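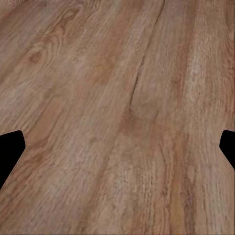 D. M. Hurkell

The Rundanholm burial roll is a record of deaths kept in the parish of Rundanholm and, at various times, in the neighboring settlements of Flosness and Tapley. The oldest surviving leaf is dated 1549. The roll differs from an ordinary parish register in that each entry was written to be read aloud, and for most of its history the text read in church was the only public notice of a death that the district had.

Early entries are short. They give the name of the dead person, the farm or house, the day of burial, and the name of whoever paid for the grave. Age is seldom given before the middle of the 17th century, and cause of death appears only for drownings. Married women are entered under the name of the farm, which makes many of them hard to trace.

From the 18th century the entries become longer and follow a fixed order: name, age, house, parents, marriage, occupation, children living, children dead, and place of burial. Children who had moved away were listed with the name of the town where they had settled. A reader who left out a living child was expected to repeat the whole entry the following week, and several repeated readings are noted in the margin.

Flosness kept its own roll for a time after a dispute over reading fees. It was later bound in with the main roll, out of order, between two unrelated sections. The Tapley entries were always written at Rundanholm and are marked with a small T. 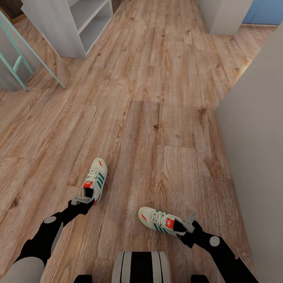 Vol. 8, p. 200

The reading took place after the sermon. By custom the family stood while the entry was read and sat down at the words "and is laid," which close every entry in the older part of the roll. The phrase also appears on gravestones in the district - often as the only words apart from a name and a year.

Printed notices reached Rundanholm late. When a weekly newspaper began to carry them, the wording was copied straight from the roll, including the fixed order of relatives. Families paid by the line, and the list of children who had died before the parent was usually the first part to be dropped. Readings continued alongside the printed notices for a generation or more, then were held only in September, when the names of the past year were read together.

The surviving roll has 700 leaves in five bindings. Damp has damaged the second binding, and the first few leaves of the third can be read only in part. A typed index covers the later entries but omits Tapley.

See also: Bidding to funerals; Death notice; Parish register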